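4. Installing the Inlet Filter and First Rinse

Applies to the Zellness 411 under-counter water filter with the Filtard cartridge. Complete Section 3 (mounting the bracket) before you begin.

4.1 Before you start
Close the cold water shutoff valve under the sink. Open the cold tap to release the pressure, then leave it open. Place a shallow pan under the bracket.

CAUTION: Connect to the cold line only. Hot water will deform the cartridge housing and void the warranty.

4.2 Fitting the cartridge
1. Remove both blue caps from the cartridge. Keep them for storage.
2. Check that the O-ring is seated in its groove. Do not apply grease.
3. Push the cartridge up into the head and turn it clockwise until the arrow meets the line.
4. Push the supply tube into the port marked IN until it stops — a second, softer stop follows the first. Pull back gently to confirm that it holds.
5. Repeat with the outlet tube at the port marked OUT.

4.3 Countertop appliances
The outlet can feed a single appliance through the branch kit (part 2101, sold separately). Drill stone countertops from the top face with a diamond core bit. Do not use the hammer setting. 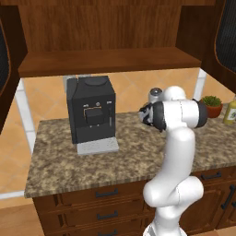 Figure 4-2. Black espresso machine on a granite countertop.

Leave enough slack in the branch tube to pull the appliance forward for cleaning. Appliances with a removable tank need no branch; fill the tank from the filtered tap.

4.4 First rinse
1. Open the shutoff valve a quarter turn and check each joint for drips.
2. Open the valve fully.
3. Run the cold tap for 20 minutes. Gray water at the start is carbon dust and is harmless.
4. Close the tap, wait five minutes and check the joints again.
5. Press and hold RESET until the indicator turns green.

NOTE: If a joint drips, close the valve, release the tube and trim the end square. Tubes cut with scissors rarely seal.

Write the installation date on the cartridge label.

Section revised 28/07/2018, S. Cao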